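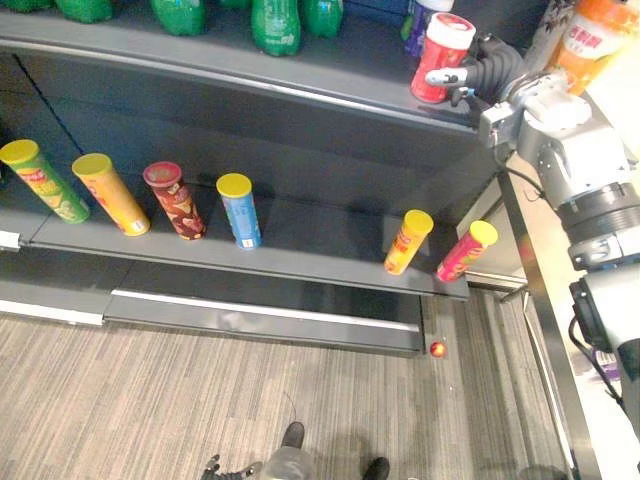
Section 7: Teaching the arm to pick from the top shelf

Okay, you've got the Jitden controller talking to both arms and the shelf unit is bolted down, so now we get to the fun part! I do all of this in my corner of the Fletitstead shop, usually after dinner when the floor is quiet.

1. Load the shelves. Mix your shapes on the top one. Mine has green bottles plus a red jar with a white lid, and the jar is what I teach first (a wide lid and a pinched waist make it a friendly thing to grab). Tall snack canisters go one level down. Leave some empty shelf between a few of them, you'll want it later.

2. Power up the arms and set the speed to 35 percent. I know, it's painfully slow. Do it anyway.

3. Open the Bangera panel, pick "right arm" and switch on hand guiding. The arm should go slack enough to push with two fingers. If it fights you, go back to section 4 and redo the weight setting.

4. Bring the gripper in from the side, at about the height of the jar's waist, until the fingers are up against it. Don't squeeze yet! Save this spot as "touch."

5. Close the gripper a little at a time. I stop at 50 on the force slider. A thin plastic jar will start to dent if you get greedy.

6. Save that as "hold," lift straight up a couple of inches, and save again as "clear."

Caution: keep an eye on the wrist cable while you guide the arm. It needs a loose loop so the wrist can turn, but a loop that's too big will catch the shelf edge. I snagged mine one Thursday and spent the rest of the evening with a crimping tool.

Note: error 516 means the arm ran out of reach. Scoot the base closer to the shelf and run the Atance calibration again (all of it, sorry, the short version doesn't update the shelf height).

7. Play the three spots back with one hand on the stop button. If the jar tips on the way up, lower "hold" by a hair and try again. Once it behaves, copy the program over to the left arm and start from step 3.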